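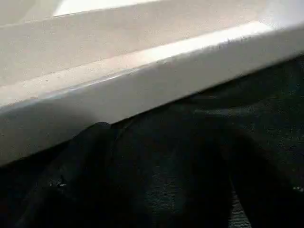
Zübeyde Avcı wrote in to say that black clothes don't fade, they get beaten up, and that if I would only stop blaming the detergent I might own a decent T-shirt by next February. She has a point, and she made it at greater length than I can print. What follows is her method with my grumbling mixed in.

Keeping black things black

Most of the gray on an old black shirt is fuzz. The knit rubs against itself, against zippers, against that one towel that should have been a rag years ago, and the broken ends of the fibers stand up and catch the light. Dye loss comes into it too, more with cotton than with polyester, but the rubbing does the damage you notice first.

So turn everything inside out. Yes, the socks. I skipped the socks for a month out of spite and they now look like something you'd find behind a radiator.

Close the zippers and hook the hooks. Wash darks with darks, cold, on the shortest cycle that will still get them clean. A shirt you wore to sit at a desk in Sketville doesn't need the program meant for muddy soccer gear.

Don't stuff the drum. A packed load rubs harder and rinses worse, and the white streaks you find on a dark sweater afterward are usually detergent that had nowhere to go. If you get them, run a plain rinse before you start rewashing with more soap (I have done this, and got more streaks).

Tissues

Check the pockets. Check them again if the pants belong to a teenager. If a tissue gets through anyway, let everything dry completely before you go after the bits. Wet tissue smears. Dry tissue shakes off outdoors, and the rest comes away with a lint roller or a barely damp rubber glove dragged in one direction. Wipe out the drum and clear the filter before the next load goes in, or you'll be doing it all over again with the good sheets.

Dust on the white parts

Dark laundry and white plastic were made to embarrass each other. Ledges, rims, shelves and tubs pick up gray specks, and any dark sweater you park beneath or against them will pick up the specks in turn. A damp microfiber cloth with one drop of dish soap does the job. Wipe, then dry with a second cloth. Skip the scouring powder, which scratches the finish and gives the next lot of dust somewhere to settle in.

The heap

I was hoping Zübeyde would have nothing to say about the heap. She had plenty. Knits left bunched up damp will crease and go musty, and a musty black sweater has to be washed again, with all the rubbing that involves. Shake each piece out as soon as the cycle ends. Dry sweaters flat, in the shade. T-shirts can hang from the hem.

If you can't fold right away, lay the pile out flat over a chair back. It looks terrible and works fine, and in my house it passes for a system.

Next time: the iron, and what I did to it.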